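Moving from valuations to hotel operations, anyone done it?

fjordlobby
Joined the consulting side straight from uni and I've just been offered an assistant manager job at the Brolo, 182 rooms, right on the harbour! Start date is February. I've written so many feasibility reports on places like this and never once checked a guest in. Mad or brilliant?

randi_f
Brilliant!! I went the same way years ago (night desk first, then revenue) and I'd do it again tomorrow. You learn why the breakfast costs look the way they do by standing in the breakfast room at 7 with a coach party coming down the stairs.

Drutamico
Going to disagree a bit. Pay drops, hours are worse, and if you want to come back to valuation people will ask what you did with those years. I'd want the job title in writing first.

randi_f
Fair on the pay, but the last bit is out of date. Åsmund Brekke at Udik hires almost only people who've run a department, and he's lovely to work for.

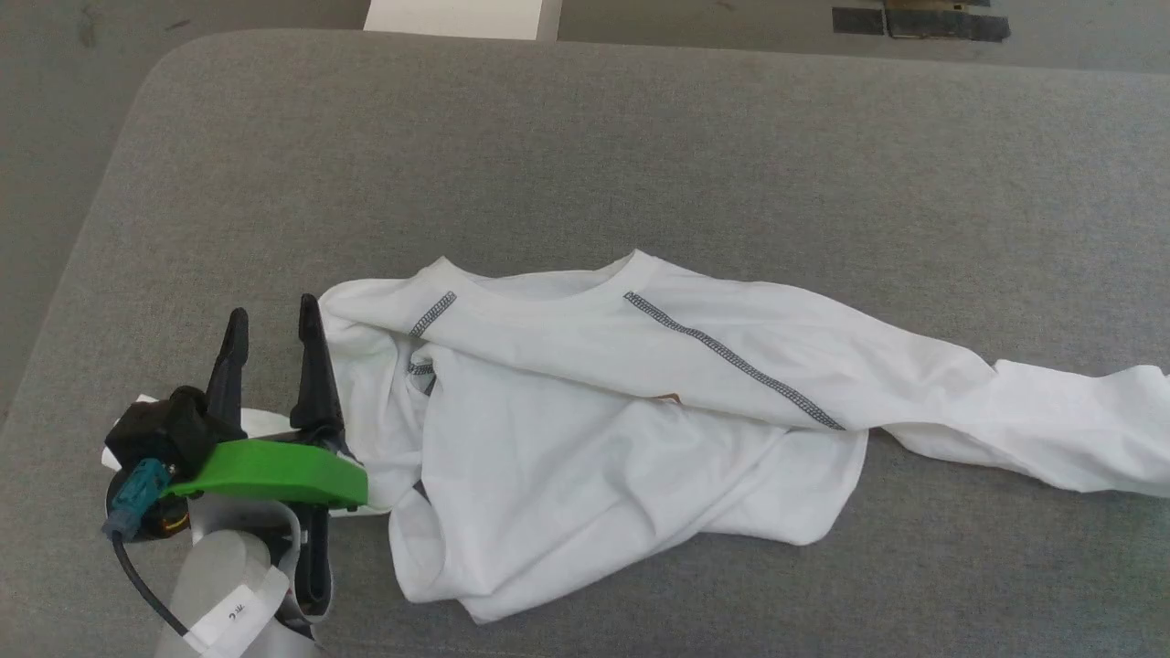 fjordlobby
How long should I stay in operations before trying for a development role?

randi_f
Two years, I'd say. You want a full budget round that you built yourself and then had to live with, plus one proper low season. Sign up for the owner meetings too, even if you only take the minutes!

Drutamico
Two is short. I did four and still felt green when I moved across. Rest of that is good advice though, especially the minutes.

fjordlobby
Thank you both, this is so helpful. Ringing them on Thursday to ask about the title, and I'm saying yes if they put it in the contract!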